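Spring news from the Kumen cat room
2022-04-04

What a winter we've had with the cats! Back in January we had eight of them waiting in the Kumen room, and most were the kind that hide behind the heater the second a visitor walks in. As of this morning every one of the eight has gone home with somebody, including Panlow, the big gray tom who hissed at the mailman, the vet and his own water bowl. He now sleeps on a teenager's homework and I could not be happier for him.

Panlow had been with us for 125 days. People kept asking to see "the friendly ones" first, and fair enough, but I wish you could have watched him come around. It started with one slow blink. Then he took a bit of chicken off a spoon, and by the end he was yelling at me from the top shelf if I was late with dinner (I was late twice, and he has not forgotten it).

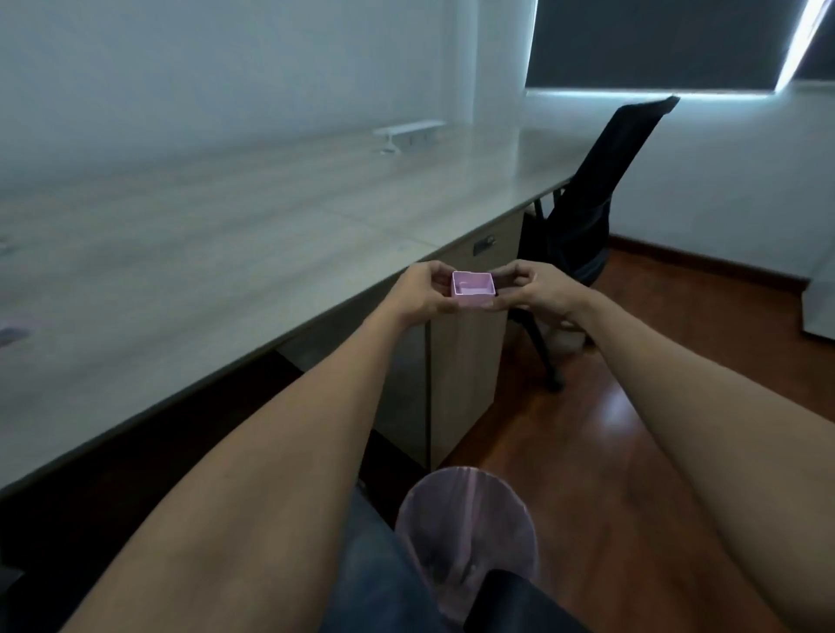 The quiet hour made a big difference, I think. We sit on the floor with a book and read out loud, no reaching, no calling, and let the cats decide. Calimlim, our little tortoiseshell, ignored 11 sessions in a row and then walked across my legs on the next one as if we'd known each other for years. I read the same page over and over after that because I didn't want to move!

We're keeping the quiet hour going through the spring and would love more readers. Bring anything you like. Ovley, who arrived last week and lives under the blue blanket for now, seems to enjoy cookbooks, or at least her ears turn toward them.

And a giant thank-you for the blanket drive. It brought in $2,321, which pays for new bedding and a second tall cat tree by the window. The tree arrives flat, so if you own a good screwdriver and have a free afternoon, please let us know at the front desk.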